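From: Cor Verstraete
To: Small shareholders list
Date: 31 July 2023
Subject: Re: Troltari rights issue, take up or sell the rights?

Dear all,

Thank you for the answers so far. I come back to the message of Leung, because I think there is one mistake in it, and it is a mistake that I made myself for many years.

Leung wrote:

> I don't see why we should put more money in Troltari. The new shares
> are offered at 40 pence and the old ones closed at 63, so of course
> the price will fall after the issue. If I do nothing, I keep my shares
> and I keep my cash. If I take part, I only help the board to repair
> the hole they made with the Wollville purchase. My plan is to let it
> pass and look again in August. Can somebody tell me what I would lose
> by that?

The first part is correct. The price will fall, and it must fall, even when the market thinks nothing bad of the company. But the last part is where I have a different opinion. Doing nothing is also a choice, and in most cases it is the weakest one of the three.

Let me take the numbers. The offer is one new share for every four old ones. Suppose that you have four shares at 63 pence. They are worth 252 pence together. You buy one new share at 40 pence, and now you have five shares which are worth 292 pence. Divide this by five and you get 58.4 pence. This is the theoretical price after the issue. The real price will be a little different, as always, but it is the best point to start from.

So a person who has four shares and does nothing goes from 252 pence to 233.6 pence. The difference is 18.4 pence, and this is exactly the value of the right to buy one new share (58.4 minus 40). If you sell the right, you receive this money, less the costs. If you use the right, you have it inside your shares. If you let it pass, you depend on what the company does with the rights that were not used.

In the Troltari prospectus it is written that the unused rights will be placed with other investors, and that any amount above the issue price goes to the holders who did not take part, after costs. This sounds friendly. But there is also a sentence that no payment is made for amounts below a certain minimum, and I know from an earlier issue of another company that the placing was done on a bad morning and the holders received almost nothing. I would not want to depend on it.

For myself the calculation is as follows. I have 338 shares, so I can buy 84 new ones, and the fraction is lost. This costs me £33.60. You see that I am not a big investor in this company! With such a small number, selling the rights makes no sense for me, because my broker asks a fixed fee for every sale and the rights are worth only £15.46 in theory. For the taking up of rights he asks nothing. Please check this with your own broker, as the tariffs are very different, and some of them hide it under "corporate actions" at the end of the document.

Please look also at the deadline. The date in the prospectus is the date for the registrar. Your broker will have an earlier one, because he must collect all the instructions from his clients first. Mine is closing four days before. If your shares are in a nominee account and you do not answer the message, then you have chosen to let it pass, also when you did not want this.

Then there is the question of Wollville, and here I agree with Leung for a large part. The price which was paid for it was too high. The board said at the time that the debt could be paid from the normal cash flow, and now we see that this was too optimistic. I have read the interim report twice and I still cannot find how much of the new money goes to the bank and how much goes to the repair centre in Tavora. There is one line with "debt reduction and growth", and that is all. I would like to see two separate amounts.

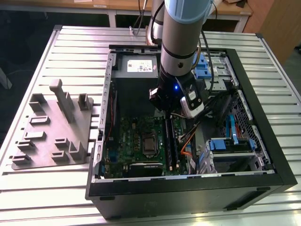
But I think these are two different questions and we should keep them separate. The first one is: do I want to own more, the same or less of this company? The second one is: what is the cheapest way to get there? If you have lost your trust in the board, then it is better to sell the rights, and perhaps also the shares. If you still have some trust, you take up. There is also a way in the middle, where you sell a part of the rights and use the money to pay for the rest, so that no new cash is needed. For a larger holding this can be interesting – for mine the fee would eat everything.

What I did not find in the papers, and maybe someone here knows it:

Does the board take up its own rights in full? In the prospectus it is only said that the directors "intend to participate". I would find it a bad sign if they do it only for a part.

Is the interim dividend also paid on the new shares? On one page they rank equally with the old ones, but in the timetable the record date is before the admission. I have sent a question to the company secretary and have not received a reply yet.

I must also say that I am no adviser, only a retired bookkeeper with too much time to read small print. I have been wrong before on this list, most of you will remember the discussion on the preference shares. So please do the calculation again with your own numbers, and if you find an error in mine, write it here so that everybody can see it.

Leung, I hope you do not take this as criticism. Your question was a good one and I suppose that more people had the same.

With kind regards,
Cor Verstraete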